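Home | News | Products | Press | Contact

PRESS RELEASE
July
Posted by the Heteo press desk
41 shares | 6 comments

Heteo brings a wire basket, a yellow cup and a steel tumbler to the everyday table

Kidholm – Okay, we've been sitting on this one for months and I'm so happy I finally get to write it up! Starting this month, Heteo is selling the Plakerell table set, a small group of pieces for people who eat, work, fold mail and do homework all at the same table (so, people like me).

The idea came out of our own break room in Kidholm. We have one long pale table in there, and by lunchtime it used to disappear under cups, pens, napkins and a sugar bag with a clothespin on it. I'd clear it, go to a meeting, come back and clear it again. So we asked 135 customers what was on their tables at home, and the lists they sent back looked an awful lot like ours. Cups came first. Paper came second. Third place went to "stuff I don't know where to put," and I felt that one.

The basket was the first piece we settled on. It's a plain rectangle in dark wire, open at the top, with a thicker rim running all the way around. We tried deeper ones and ones with lids, and I kept going back to this one – I like seeing what's in it without digging.

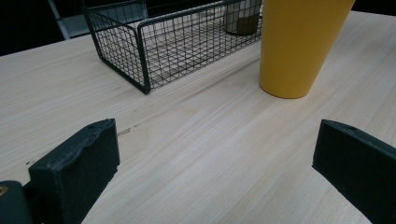
The wire basket on a pale wood table.

Next came the cups, and oh boy, did we argue about color. I wanted something cheerful. The rest of the office wanted gray. We went back and forth through most of the spring, and mustard won in the end, partly thanks to our neighbors at Van Rooij, the housewares store across the street, who put a few test colors on their counter and let shoppers pick. The yellow is warm without shouting at you, and the finish is matte. It tapers a little toward the bottom and it looks great next to the dark wire.

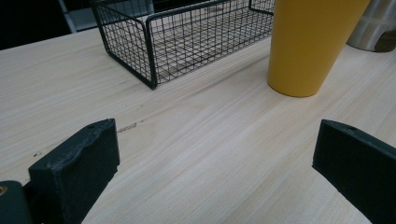

Yellow cup and wire basket, side by side.

Van Rooij will be the first store to carry the full set, with 200 sets on the shelf for the opening week. After that we'll ship to 313 other shops, mostly small ones, and you can order straight from us too. If your local store isn't on the list yet, write to us and tell us which one it is! I read every one of those messages, usually with a coffee going cold beside me.

Now for the piece I've gotten most attached to, the steel cup that sits in a round wooden sleeve. The steel has a soft satin shine and a wide rolled rim, and the wood is a good deal darker than our break room table, so it's easy to spot. Mine has moved from the break room to my desk and I'm not planning on bringing it back.
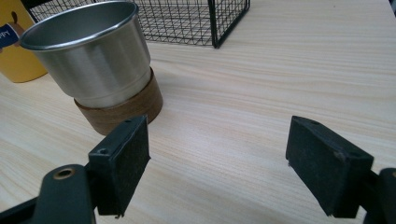 Can you buy the pieces one at a time?
Any piece can be ordered by itself from our own shop, and stores can choose whether to sell singles or only the full set.

We've also been playing with a taller way of using the set, where a steel tumbler goes along with the basket and takes on whatever is long and skinny: pencils, straws, wooden spoons, the one pair of scissors that everybody in the house wants. I've had rulers in mine. I've also had breadsticks in mine, on a different day, after a good wash.
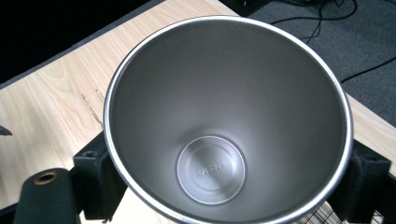 One early tester, Plakerell set on her kitchen table since May, wrote to us that she'd stopped carrying cups back and forth to the cabinet altogether, and that her only complaint was wanting a second basket for the mail. We hear you, and a two-basket version is on our list for the fall.

So far almost 2,369 people have signed up for the newsletter where we post restocks and new colors, and sign-up is open on the Press page along with care notes and order forms for stores. Samples for reviewers can be requested there as well. Please tell us which color you'd like and give us a street address, because the courier in Kidholm won't take a P.O. box.

Share this | Print | 6 comments
Previous release | Next release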